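What is a loan in football?

You're watching the match and the commentator says a player is "on loan". Eh? Like a library book? Well, yes. Quite a lot like a library book.

A player signs a contract with a club. That's a promise on paper. The player will play for them, the club will pay wages. But sometimes there's no room in the team. Eleven start, the rest sit on the bench, and some don't even get the bench.

So another club asks to borrow them. Everyone has to say yes - both clubs and the player too.

Say Ignacio Okafor is a young winger at Heltus. Fast, but he's only played 2 games all year. Clutau need a winger. In August he packs his bag, moves to Clutau and plays 37 matches. Loads of practise! When the season ends he goes back to Heltus a much better player.

Who pays him? Depends. Sometimes the new club pays all his wages, sometimes they split it. Breakfast is his own job.

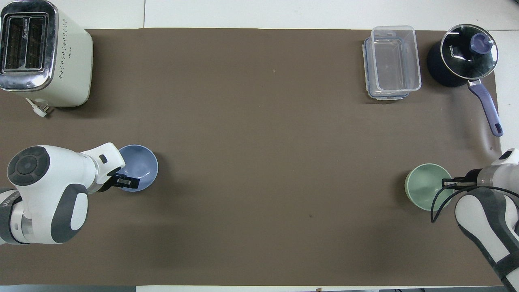

A toaster and some clear plastic food boxes.

Can he play against his own club? Often not. The rules are different in different leagues, so check yours.

What if Clutau really like him? Some loans have an extra bit in the contract. An "option to buy" means Clutau can pay a fee and keep him, if they want. An "obligation to buy" means they must. Sometimes they only must if somthing happens first, like he plays enough games or the team stays up.

Can a loan stop early? Yes, if the contract says so. That's called a recall. Heltus might have three wingers injured and want Ignacio back quick.

Words to know
Contract - a written promise
Fee - money one club pays another
Parent club - the club that lent the player
Recall - calling a player back early

Have a go: pick your favourite team and find out who's out on loan. Where did they go? Are they getting a game?

Written by Noemi Esposito, 17 Nov 2021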